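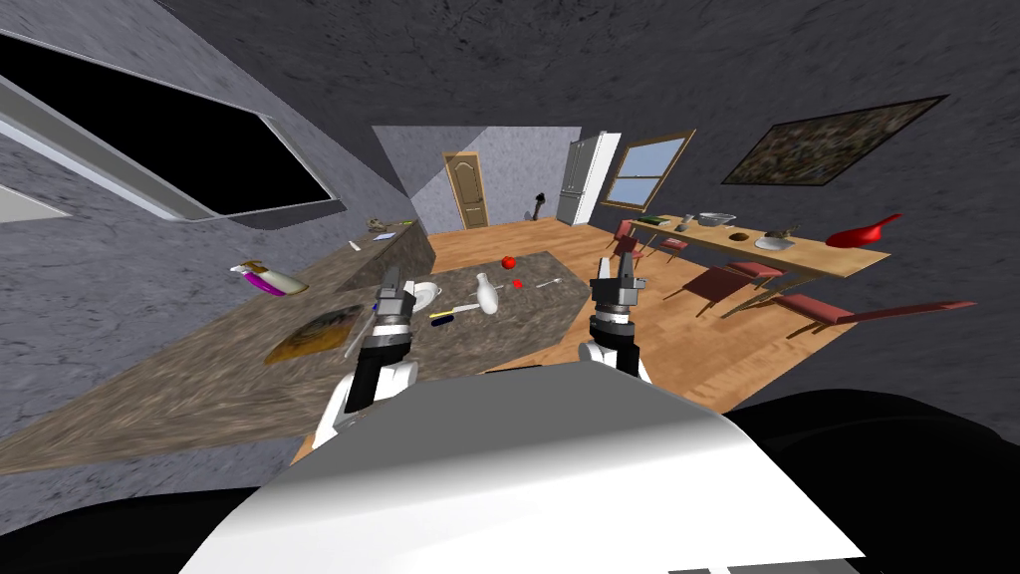 How to Clean and Reseal a Granite Countertop

Posted 8/30/22

I put off sealing our granite for two whole years. I had decided it was one of those jobs you pay a guy in a van to do, and the guy in the van wanted 200 dollars just to show up. Then I did it myself on a rainy morning in April with a bottle of sealer and a stack of old T-shirts, and I felt pretty silly for waiting that long. It's wiping stuff on and wiping stuff off!

So if you have speckled gray stone like half the kitchens in the country, come along and I'll walk you through the way I do it now. I've done ours, my mother's, and one bathroom vanity that I kind of messed up (more on that further down).

Does yours even need it?

Not all granite does. Some of the really dark, dense kinds hardly soak up anything, and if you put sealer on those it just sits on top and goes hazy. Do the water test first. Pour a little puddle, maybe a couple of tablespoons, on a spot near the sink and another one somewhere you don't use much. Set a timer for ten minutes and go do something else.

Wipe up the water and look at the stone. If it's the same color as before, you're fine, close this page and enjoy your day. If there's a darker patch where the puddle was, the stone is drinking and it's time to seal. Ours went dark by the sink in under four minutes and stayed nice and pale over by the window, which told me where all the scrubbing had been happening.

What you need

A granite sealer, the penetrating kind. I use Valier. I tried Ravari first and it worked okay but the smell hung around until bedtime.
Dish soap, the plain kind
Rubbing alcohol
A spray bottle
Lots of soft cloths, more than you think
A plastic scraper or an old gift card
Gloves
Painter's tape if your backsplash or sink is a different material

Step 1. Clear everything off

I mean everything. The toaster, the fruit, the mail, the spoon rest. I used to slide things from one end to the other as I went and I always ended up with a ring where the coffee canister went back down too soon. Put it all on the dining table and plan on takeout.

Step 2. Wash it

Warm water and a small squirt of dish soap. Go over the whole top, then go over it again with a clean damp cloth to get the soap off. Scrape up anything crusty with the gift card. Don't use vinegar or lemon or any of the bathroom sprays. Granite itself can put up with a lot, but acid wears down the sealer that's already there, and some stones sold as granite are really something softer.

Step 3. Deal with stains now

Whatever is in the stone when you seal it is going to be harder to get out later. For an oily spot, mix baking soda and water into a paste about like peanut butter, pile it on, cover it with plastic wrap and tape the edges down. Leave it overnight. In the morning take off the plastic, let the paste dry all the way, and brush it off. I had to do the one next to our stove three times – it was bacon grease, I'm fairly sure – and the last bit faded on its own.

Step 4. Alcohol, then wait

Fill the spray bottle with half rubbing alcohol and half water, mist the whole surface and wipe it down. Open a window, and keep it well away from a lit burner. Then let the stone dry. The label on mine says a few hours but I give it overnight. Damp stone won't take the sealer in evenly, and this is how I got the blotchy vanity. I was in a hurry and company was coming.

Step 5. Put the sealer on

Try it in a corner first, somewhere behind the dish rack. If that looks good, tape off your edges, put on the gloves, and work in sections as big as you can comfortably reach. Wet a cloth with sealer and wipe it on so the stone looks evenly wet, no puddles. Let it sit as long as your bottle says. Mine is 10 minutes, and some are a lot less, so read it.

On an island I start in the middle and work out to the sides, so I'm never leaning my sleeve into a section I've already done. Get the edges too. People forget the front edge, and that's where wet hands and belt buckles are all day long.

Step 6. Wipe it off (all of it)

Take a fresh dry cloth and buff until nothing smears. When that cloth gets tacky, grab another one. If you let sealer dry on top you get a cloudy film. You can fix it by putting on a little more sealer to loosen it and buffing right away, but your arms will hate you.

Step 7. Second coat?

Wait an hour or whatever the label tells you, then do the water test in one spot. If the water beads up, you're done. Ours took two coats by the sink and one everywhere else. Then stay off it overnight, and keep it dry for a full day if you can stand to.

Hang the used cloths outside, flat, until they're completely dry before they go in the trash. Some sealers are solvent based and a wad of damp rags can heat up all by itself.

Keeping it nice

Soap and water for everyday stuff. Wipe up oil and wine when you see them. I repeat the water test every spring and I've only resealed the sink end since. The leftover sealer is in the garage with the lid taped on, and it should be enough for my mother's kitchen again next year.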